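Visit report: Akinola seating works, Clumcombe

The visit was arranged by Zoia Dmytriv as part of the spring program for furniture buyers and facilities staff. Eighteen of us went in two groups. Mine was taken round by Najwa Nassar, who runs finishing and assembly. The February visit had covered upholstered seating at Ekier, so this one was limited to molded and tubular chairs and the small parts that go with them.

Goods in

Resin pellets arrive in bags on pallets and are stored along the north wall. Tubing comes cut to length from Rirkov. The site stopped cutting its own tube when the old saw was retired, and the space is now used for cartons. Incoming tube is checked for straightness on a granite plate, a short sample from each bundle. Rejects go back on the same truck.

Molding

Two presses were running and a third was open for a tool change. The cycle for a one-piece seat was shown on the panel, and the operator let us stand close enough to watch the sprue being trimmed. Most of the questions were about the ribs. A flat seat of this size would need far more material to reach the same stiffness, so the underside is ribbed and the top face left plain. Rib thickness is kept well below the wall thickness, otherwise sink marks show on the sitting surface. Nassar had a bad seat on hand to show this, and the marks were plain once it was tilted toward the window.

Seats rest on a cooling rack before anything is fitted to them. The rack holds 130.

Assembly and inspection

White is the color the works sells most of, and also the one that gives the most trouble, as every scuff shows. Chairs are worked on inverted. With the weight on the seat, the legs are free, and the fitter can get at the joints and the feet without bending. The drawback is that the sitting surface is against the table, so tabletops are wiped down between batches.
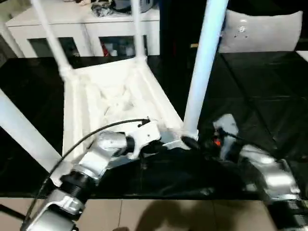
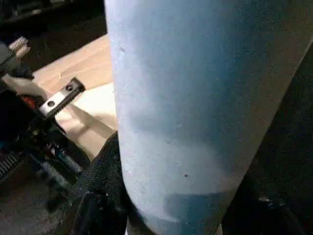 How often do the rubber feet on a stacking chair need to be replaced?

In a school or meeting hall, inspect them once a year and replace any foot that has split, hardened or worn through to the leg. Change all of the feet on a chair together, or it may rock. On carpet they last considerably longer than on concrete.

The works supplies spare feet in bags of 200. Verna Lindgren, who buys for a group of community halls, asked about mixing feet from different makers. The advice was to measure the outside diameter of the leg with calipers first. A foot that is slightly large will go on easily and come off the first time the chair is dragged.

Scuffs were discussed at some length. Nassar recommends warm water with a little dish soap and a soft cloth, then a melamine sponge on what remains, used lightly. The sponge is a fine abrasive and will dull a satin surface if it is used hard in one place. Solvent cleaners are ruled out for the molded range.

Test room

The test room is small, so we went in four at a time. A loading pad presses on the seat and a second one on the back, in turn, for the number of cycles set by the test plan. The seat under test had a grid drawn on it in pencil for measuring deflection. There is also a drop rig for the legs and a tilting platform for stability. Results are kept on paper cards as well as on the computer – the cards go back to the opening of the works and are still consulted when an old model comes in for parts.

Packing

Stacking chairs leave in fours with a sheet of thin foam between seats. Non-stacking models are boxed singly with the legs up, the same way they are assembled. Output on the day of the visit was planned at 600 chairs, which Nassar described as normal for the time of year. Cartons are closed with paper tape. Plastic tape was dropped after customers asked for packaging that could go into one recycling bin.

Practical notes

Closed shoes are required and hearing protection is handed out at the door to the molding hall. The walk is almost a mile in total, on level floors except for one ramp by the carton store. Parking is limited, and the second group had to use the lot across the road. Coffee was served in the showroom afterward, where the full molded range is set out with price cards.

Valentyna Melnychuk has the handouts, including the cleaning sheet and the spare parts list. Requests for the list in large print should go to Lotte Visser.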